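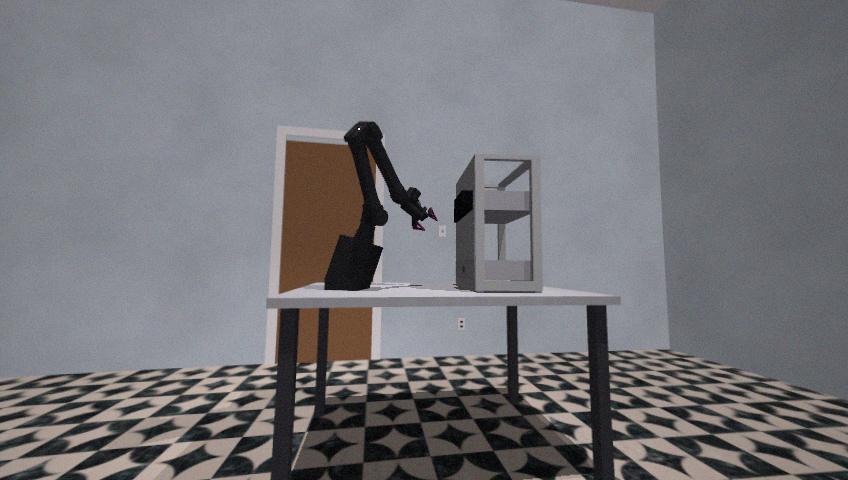 Week 5: Why Bread Rises (and Why It Sometimes Doesn't)

Reading for this week: the Praltthorpe bakery chapter in the course pack, plus Rozália Hegedűs's notes on rye. Read the rye notes even if you never plan to bake with rye. They are short and they will change how you think about wheat!

Last week we left off with flour and water sitting in a bowl. No yeast, no salt, no kneading, and still the dough had become stretchy after a rest. Two proteins in the flour, glutenin and gliadin, take up water and link together into gluten. Glutenin gives the dough its spring and gliadin lets it flow. A dough with too much spring fights you when you shape it, and a dough with too much flow spreads across the tray like a pancake.

Now we add yeast, and this is where I get excited every year. Yeast is a living fungus, a single cell at a time, and it eats sugar. There isn't much free sugar in flour, but flour contains enzymes called amylases that start cutting starch into maltose as soon as water arrives. So the flour is feeding the yeast, and the yeast is giving off carbon dioxide and alcohol, all of it inside the gluten network we just built.

One point that trips people up on the written work: yeast does not make new bubbles. The bubbles come from air trapped during mixing. Carbon dioxide dissolves in the water of the dough first, and once the water can hold no more, the gas moves into those tiny air pockets and swells them. Folding the dough divides big pockets into smaller ones (which is why a well-folded loaf has a more even crumb). 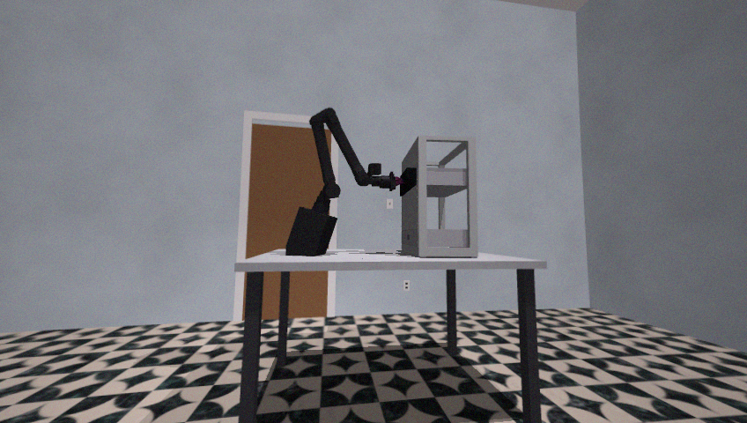 Department of Food Studies, Evening Program

Salt. Salt slows yeast down and tightens gluten. Leave it out and the dough rises fast, feels slack, and tastes like paper. Kálmán Orbán will bring a saltless loaf to the tasting, so please try it next to the regular one. It's a wonderful lesson and a terrible sandwich.

Temperature. Yeast works faster in a warm kitchen, up to a point, and cold slows it right down. Bacteria that make acids keep working too, at their own pace, and a long cold rise gives them time to build flavor. This is the whole idea behind leaving a dough in the fridge overnight.

In the oven, three things overlap. Gas expands and dissolved carbon dioxide comes out of the water. Yeast has a last burst of activity before the heat kills it. Then the starch swells, the gluten sets, and the loaf holds its shape. Bakers call the early part oven spring. Steam helps by keeping the surface soft long enough for the loaf to stretch, and after that you want a dry oven so the crust can brown.

Terms to know: amylase, maltose, crumb, proofing, oven spring, retarding (the cold rise).

For next time

Bake one plain loaf at home and split the dough before the rise. Leave half on the counter and put half in the fridge overnight. Write a page comparing smell, crumb and crust. Failed loaves are welcome, and often more fun to talk about. Hand your page to Lilla Vida or leave it in the course folder.

Notes revised May 2022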